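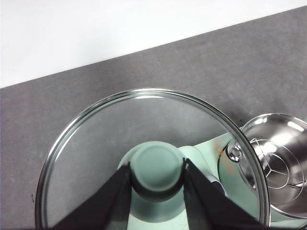
The glass lid with the green knob.

Mar 28, 2025

I bought a small green electric pot in January and I've been meaning to write it up. It replaced the Tendel saucepan that had been on its way out for a long time. The handle on that one had been tightened so often that the screw hole was stripped, and the lid was from some other pan entirely.

The new one is a Zidex. I got it at Castillo, the housewares place on the far side of Iston, where they had it on the shelf next to a cream one and a gray one. I picked the green. The knob on the lid is the same pale green as the body, and I'm a little embarrassed by how much that had to do with it.

I use it mostly for oatmeal, soup, noodles and eggs. It's the right size for one person with leftovers or two people without. It heats up faster than the burner on my stove, and it sits on the counter where I can see it, so I've stopped forgetting eggs.

The lid is what I like best. It's clear glass with a thin stainless rim, so I can check on things without letting the heat out. There's a little round metal steam vent near the edge. I turn the lid so the vent points away from the cabinets. I didn't do that for the first few weeks and the underside of the upper cabinet started to feel tacky. I wiped it down with dish soap and a rag and it came back fine.

The knob is short with a flat top and it flares out at the bottom where it meets the glass. It's easy to grip with a folded towel. I do use a towel, at least after something has been boiling for a while. There is a narrow spot where the base of the knob meets the lid and starchy water dries in there. A soft toothbrush gets it out. I do that when I notice it, which is not every time.

Things I don't like as much: the cord is short. My only free outlet on that side of the kitchen is behind the toaster, so one of them has to move. The low setting is also not very low. Oatmeal will climb right up to the lid if I fill the pot more than halfway. I now do 3 minutes on high, turn it off, and let it sit covered for 5. That works for the quick kind. For steel cut I still use the stove.

Storing it took some figuring out. The pot stays on the counter, but the stainless bowls had to move to make room, and I didn't want to stack them on the glass. They went into the low cabinet with the colander. The baking sheets that used to be there are now standing on end beside the oven, held up by a cheap wire file sorter from the desk. I had to take everything out to do this and found 16 plastic lids with no containers. Those are gone.

I kept the old saucepan for a week in case I missed it, then put it in the donation box. The lid I kept. It fits my small skillet.

Next on the list is the drawer by the stove, the one that catches on the can opener every time I pull it out.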